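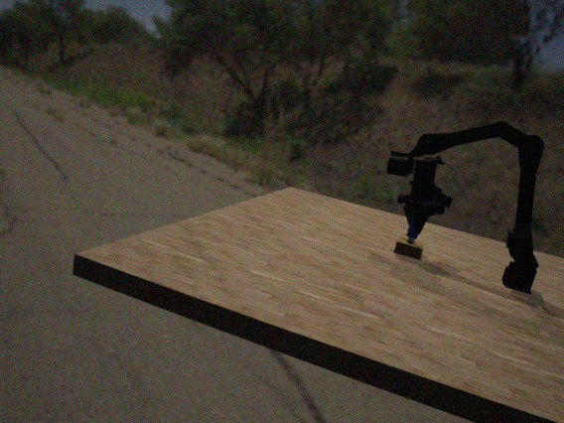 Dorothy Furnival asked last season whether a parent with no coaching background could line a youth soccer field alone, with a tape, some string and a borrowed marker. One person can do it, but two make it a lot faster. The steps below are the ones we use on the lower field at Garside.

Before you start

Check the size your league wants for the age group. Ours plays on a small field, 57 yards long, and the league sheet gives a range for the width. Pick a width that leaves a clear strip on both sides for parents and substitutes. Mow the day before and let the clippings dry, or rake them off. Paint that lands on loose grass blows away with it.

You will need:
A long tape measure
A ball of string that doesn't stretch
Stakes or long tent pegs
A mallet
Field paint made for grass
A wheel marker or a spray can holder

Setting the first line

Start with the touchline nearest the parking lot. Put a stake at one corner, run the string the full length, and pull it tight before you set the second stake. Walk along it and lift it over any tufts so it hangs straight. Don't paint yet.

Squaring the corners

Use a 3-4-5 triangle. From the corner stake, measure 6 yards along the touchline and mark the spot. Measure 8 yards out along where the goal line should go. The distance between those two marks should be 10 yards. If it isn't, swing the goal line string in or out until it is. Do the same at the other end, then close the rectangle with the far touchline.

Now measure both diagonals, corner to corner. They should match. If they're off by more than a few inches, one of your corners is wrong and you should go back and check it with the triangle again.

Painting

Shake the paint well and test it on a patch outside the field. Walk at a steady pace with the wheel just inside the string. The lines are part of the field, so the outside edge of the paint should sit on your measurement. Lift the string when each side is done and wind it up as you go, or it will get painted and stick to everything.

For the center circle, drive a stake at the midpoint of the halfway line, tie on a string cut to the radius, and walk the marker around with the string tight. Do the penalty areas last. Measure them from the goal posts if your goals stay in place all year.

Keeping the lines

In September we repaint every second week. Rain shortens that. Ka-ming Tse leaves short lengths of plastic pipe sunk flush with the soil at the four corners, so the next person only has to find those and run string between them. Keep them below mower height and write down where they are.

Rinse the marker with clean water the same day. Dried paint in the nozzle is the usual cause of a patchy line.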